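Travine — Gallery
Leather work by Orlando Quispe and Ynyr Gwilliam
Updated 21 Aug 2018

Travine is a two-bench workshop. Orlando Quispe cuts and stitches the bags and belts, and Ynyr Gwilliam does most of the wallets, card holders and repairs. The gallery has recent pieces of our own, plus a few things customers brought in. Most of what we make is sold directly from the bench, so if you see something you like, write and ask whether we have it. We do not keep a stock list.

Leather varies from hide to hide. Tan in particular can go pink, orange or yellow depending on the batch and how it has been kept. If you need a close match to something you already own, send us the item or a scrap and we will compare it in daylight.

Widmer tote
Vegetable-tanned shoulder, unlined, with one inside pocket. The handles are riveted and stitched. Holds up to 80 letter-size sheets in a folder without sagging at the base.

Widmer tote, small
Same pattern cut down for a tablet and a lunch. The strap is longer than on the first version, after several people asked to wear it across the body.

Utance belt
Bridle leather, edges sanded and waxed by hand. Please measure an old belt from the buckle fold to the hole you use. Trouser sizes do not work for this.

Utance belt, repair
New keeper and buckle stitching on a belt we sold some years ago. The strap itself needed only cleaning and a little wax on the edges.

Zasteck notebook cover
Fits a standard pocket notebook. The pen loop is on the right and can be moved to the left at no charge if you tell us before we cut.

Key fobs
Cut from belt ends. Colors depend on what is in the bin that week. We made 1,000 of these for a trade fair in October and learned to set rivets much faster — the later ones are straighter.

Glasses sleeve
Soft leather with a stiff back panel. Made for reading glasses. Large sunglasses will not fit, and we can make a wider one to order.

Notes on orders
Wallets and card holders take 3 weeks. Bags take longer, and Orlando will give you a date when he has looked at the hide. Initials can be stamped on any piece in one of 2 sizes. We use blind stamping only, with no foil. Repairs are quoted after we have the piece in hand, and we do not repair bonded leather.

For care, wipe with a dry cloth and keep leather away from radiators. A neutral cream once or twice a year is enough for most people. Try it on an inside flap first — some creams darken tan leather and the change is permanent.
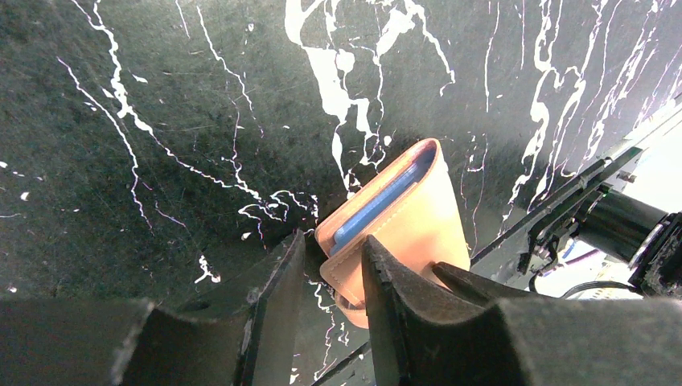
WALLETS AND CARD HOLDERS

Tan bifold, smooth leather with a slight gloss. The color is on the warm side, close to salmon. Fine lighter stitching follows the edge of the front panel, and there is a pale blue card tucked in the top between the two layers. The lower flap is folded outward and has a curved, stitched edge.

Ynyr takes wallet orders by email. Please include the initials, if you want them, and the number of cards you carry every day.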